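Un brazo industrial de segunda vida en el taller compartido Rostska

18 de agosto de 2020

La asociación que gestiona el taller Rostska adquirió el pasado octubre un brazo robótico retirado de una línea de producción, por 3.000 euros. El proyecto, denominado Virard, persigue un objetivo concreto: que la máquina vacíe por sí sola un cajón de piezas mezcladas y las deposite sobre una mesa de trabajo.

La puesta en marcha ocupó 18 semanas. El grupo Revo, responsable de la programación, reescribió en 3 ocasiones la rutina de aproximación, mientras que el equipo de mecánica construyó el soporte y revisó el paso del cableado, que en este tipo de brazo discurre por el exterior y limita los giros de la muñeca.

La elección de los objetos recibió una atención particular. Se descartaron las piezas idénticas y se prefirió un surtido irregular — cuerpos alargados, discos, elementos redondos oscuros y algún material blando —, por entender que reproduce mejor el desorden de un almacén doméstico. 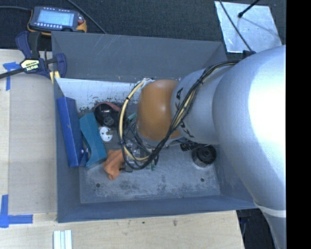
El registro del proyecto recoge hasta la fecha 274 intentos de extracción. Los fallos se concentran junto a las paredes del cajón, donde el ángulo de entrada es más estrecho, y en los objetos con acabado brillante.

La siguiente fase prevé sustituir la pinza por un modelo de diseño propio, cuyos planos se publicarán en el boletín Brophy junto con la lista de materiales.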